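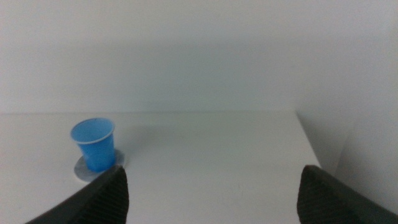

I bought the Utitz folding table in March, for the spare room where I do my paperwork and where my nephew eats when he stays over. I wanted something that would fold flat behind the door and take a cup being knocked over now and then. The top I have is the plain pale gray one. It is a forgiving color for crumbs and a poor one for pen marks. Things stand out on it, and a small blue cup on a flat gray disc, like the one in the photo, is easy to find from across the room. The disc is a darker gray than the top.

The table comes in one carton with 11 bolts, a wrench and a sheet of drawings with no words on it. I had it up in 80 minutes. Li-hua Chung, who has the same model, did hers in less, but she skipped the felt pads and had to turn it over again later.

The legs are the best part. They lock with a clear click and don't wobble, even on my uneven floor. The hinge on the left side was stiff for the first week and then loosened up. I paid 100 dollars at Jodosley. The Ackroyd table next to it in the store cost less and rocked when I leaned on it.

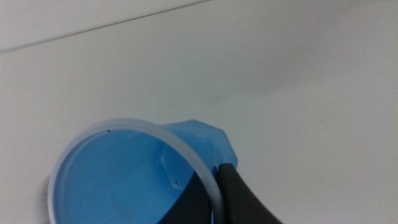

Cleaning is simple enough. A damp cloth deals with most things, and I use a little dish soap for grease. Coffee came off after a night, tea took some rubbing. Plastic cups like the light blue one with the thick whitish rim are what I put out for my nephew, and I have no worries about those on the surface. Hot pans are another matter - the maker says to use a trivet, so I do.

My one real complaint is the carrying handle. It is thin and digs into the hand, and the table is too heavy for that. I wrapped mine in tape.

I would buy it again for a small room. For a kitchen table used all day I would look for something heavier. 7 out of 10.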